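Can I dye an old cotton bedsheet evenly in a kitchen pot?

Posted in Fabric & Sewing by Maham Sial

I've got a pile of plain cotton sheets from my aunt's house in Kirkham and I want to turn them into picnic cloths and play-tent covers for the summer. I'm thinking greens and a mustard yellow. My biggest pot holds maybe half of one sheet if I push it down. Will that come out blotchy? And do I really need all the salt the packet asks for? I've never dyed anything bigger than a T-shirt, so go easy on me!

Sohail Paracha
Oh, you are going to love this. Skip the pot! Use fiber-reactive dye in a big plastic storage tub or the bathtub, with warm water straight from the tap. Reactive dye bonds with cotton at that temperature, so there's no boiling, and you finally get room to move the fabric (crowding is what makes the blotches, every time).

Weigh the sheet dry before you start. Mine was 800 grams and the first batch came out a sad mint color because I'd guessed at the weight. Wash it hot with a little soda ash and no softener, and leave it wet. Dissolve the dye in a jar of warm water, strain it through an old stocking, and stir in your salt before the sheet goes anywhere near it. Yes, all the salt, it pushes the dye toward the cloth. Then keep the sheet moving for the first 50 minutes or so of your evening, put on a long podcast, and add the dissolved soda ash a bit at a time, never poured straight on the fabric.

Rinse cold, then hot, then hot again until the water runs clear. Old sheets take color beautifully, all those years of washing have done the prep for you!

Stojan Hoxha
check it's really cotton. poly blend wont take it

Sadia Bugti
Agree with Sohail on the tub. I'd add that worn sheets have thin spots, usually down the middle, so hold yours up to a window first and cut around anything weak. Bright green is a wonderful choice for picnic cloths, it looks so cheerful spread out flat, and a few fold creases don't bother me at all. 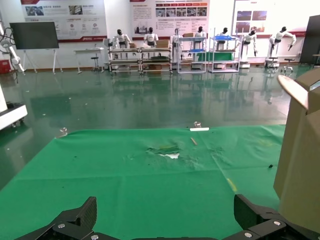
Tane Pryor
Would a patch dyed in the same tub match later on, or does it fade differently? I have 2 sheets to do in July and would like to put some scraps aside.

Sadia Bugti
Tane, yes, dye the scraps along with the sheet and run them through the wash together whenever you do it. They'll fade at much the same pace. Cut them generously, and sew them on with a zigzag stitch.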